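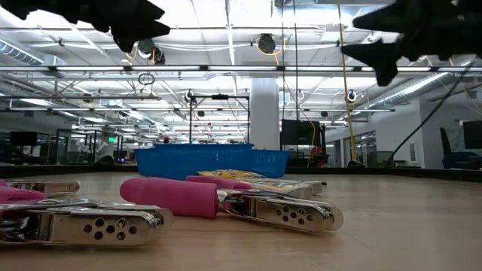
The drawer that wouldn't close

Wednesday, February 28, 2018

So I finally did the drawer. If you've been reading this blog for any length of time you know which one I mean, the wide one to the left of the stove that you have to open with a sort of hip bump and close with your knee. I've been threatening to sort it since June!

My plan was to pull out anything metal with a handle, put it on the table, and be strict. I was not strict. The pink-handled ones are the reason the whole drawer jams in the first place (they're chunky, and the metal ends with all the little holes catch on everything), and I still couldn't pick which to part with. They match! It's very hard to break up a matching family. Roxana Arango, who I shared an apartment with for almost four years, bought me the first one when I moved out, and then I bought more because I liked the color so much. That is how people end up with drawers like mine.

The blue plastic baskets were meant to be the clever part. One for "keep in the kitchen," one for "goes to somebody else." I like a basket for this kind of job because you can carry it straight out to the car before you start feeling sentimental. I don't love these in the drawer itself, they're too tall, but for sorting on a tabletop they're great.

And then there were the packets. I get everything out, I'm feeling very organized, and now there's a yellow crinkly one and a shiny silvery one on the table with the tools, and neither of them belongs in a drawer with metal things. Packets migrate in this house. They start in the cupboard, they get put down for a second, and a month later they're under the rolling pin. I've decided all packets now live on the shelf over the toaster, no exceptions. (Ask me again in the summer.)

Matúš asked in the comments last time what I do about washing things with lots of small holes. I use an old toothbrush and do it right away, before dinner if I can stand to wait. If I leave it overnight I'm poking at it with a toothpick the next morning and in a terrible mood. Pink grips get a wipe with plain dish soap. I tried one of those scrubby sponges once on a different pink spatula and it left the handle looking dull, so no more of that.

What I ended up doing with the drawer:

Long flat things go on the left, handles all facing me.
Pink things go on the right, side by side, never stacked. Stacking is what made the drawer stick.
The peeler gets its own little spot at the front, since I use it every single day.
Nothing else. The batteries have moved out. So has the candle.

My "goes to somebody else" basket came out with a melon baller, a second can opener and a whisk with one wire missing, which I guess nobody wants either. Higinio says he'll take the can opener. I'll start on the drawer under this one next weekend, and that one has string in it.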